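Thursday, 4:15 pm. Laundry folding, student team notebook

We use cookies to improve your experience on this site. Accept / Manage preferences

Went through the new hand-held gripper footage before the Kennedy demo round. The team's plan is still to train the folding policy on bedroom demos and then run it on the Plultard arm. I'm not convinced. The claim in the proposal was that 28 demos would cover "most garments." Most garments in whose closet?

My main worry is clutter. Our test table is one gray cloth with one shirt on it. The demos are beds with everything on them, and I don't see how the segmentation step is supposed to tell a garment from a blanket when both are pink. Ran it twice on the clip below and got two different masks. The second one took in part of the bedding.

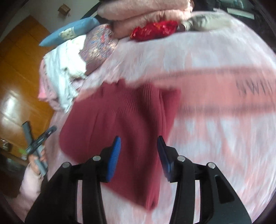

Maroon rib knit between the blue pads, pale pink piece blurred while moving.

The blur bothers me more than the color. If the lettering on the pink one smears that badly, the tracker has almost nothing to hold on to. Someone will say to throw those frames out. Fine, but then we lose the part of the motion we wanted.

Doltance pads: the texture looks good on camera, but I want a grip test on thin rib knit before anyone writes "reliable" on the poster again. Three pulls per fabric, same person, same speed.

To do
- rerun masks with the Altimero settings off
- slower demos, same bed
- ask for a plain blanket — a color none of the clothes have
- leave the success rate out of the slides for now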